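Setting Up Your Dellard Bedside Humidifier Tank (Section 4)

I run mine on the nightstand every winter, so these are the steps the way I do them at home, with the bits the quick card skips.

1. Unplug the base. Lift the tank straight up by its handle.
2. Flip the tank over and unscrew the cap counterclockwise. It's stiff the first few times!
3. Fill with 1308 ml of distilled water (that's the line marked MAX).

Note: Tap water is okay for a night or two, but you'll get white dust on the furniture. 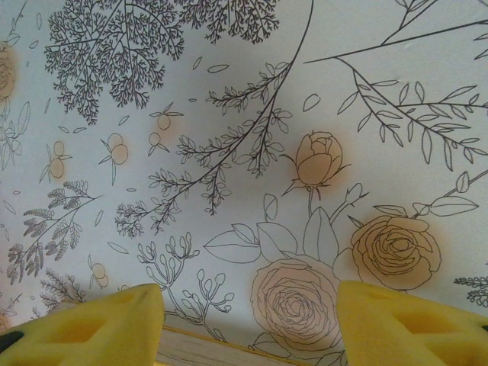 By the Altville Home Care Desk
Updated 7th February

4. Screw the cap back on and turn the tank upright over the sink. A drip or two is fine. A steady trickle means the ring is in crooked, so take it out and seat it again.
5. Set the tank on the base, plug in, and press the button once for low. Low uses around 120 ml an hour, and I've never needed more in my bedroom.

Caution: Don't add oils, menthol rubs or cough drops to the tank (yes, I've been asked). They can crack the plastic.

6. Empty it every morning and leave the cap off to air out. Change the wick after 540 hours of use.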